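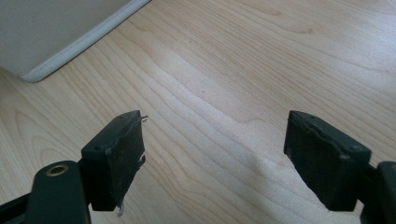 Wood flooring

Wood flooring is any floor covering made from timber and laid as the finished walking surface of a room. It is produced as solid boards, as engineered boards with a hardwood face over a layered core, and as parquet, in which short pieces are set in a repeating pattern. Common species in North America include oak, maple, ash and hickory.

Moisture and movement

Wood takes up and releases water vapor until it reaches balance with the surrounding air. Boards swell across the grain as humidity rises and shrink as it falls, while change along the grain is small enough to be ignored in most houses. Flat-sawn boards move more than quarter-sawn boards of the same species. A gap is left at the walls for this movement and is covered by the baseboard. Cupping, in which the edges of a board stand higher than its center, usually points to a damp subfloor. Seasonal gaps that open in November and close by early summer are normal in heated buildings.

Installation

Solid boards are nailed through the tongue into a wood subfloor. Engineered boards may be nailed, glued or floated – that is, joined to one another and left unattached to the base. Concrete slabs must be tested for moisture before any of these methods is used. Boards are stored in the room where they will be laid until their moisture content is close to that of the subfloor.

Finishes

Finishes fall into 2 groups. Penetrating oils and hard waxes soak into the surface and can be repaired in patches. Film finishes, such as polyurethane, form a coat over the wood and resist spills better, but a worn area normally calls for recoating the whole floor. Pale species tend to yellow under oil-based polyurethane; water-based products keep closer to the color of the raw wood.

Regional practice

In the Lorkmont district, mills cut narrow maple strip for schools and dance halls. The local pattern, known as Nulik lay, staggers the end joints by a fixed step of 4 board widths. Renu Khurana's survey of the district's halls found the pattern mainly in buildings put up before the Amoah mill closed. Hưng Nghiêm later questioned this dating on the basis of nail types – wire nails appear in several floors that the survey had placed earlier.

See also: Parquet; Subfloor; Floor sanding

Shares: 70 | Comments: 2

Contact | Copyright Flustness Reference | Back to top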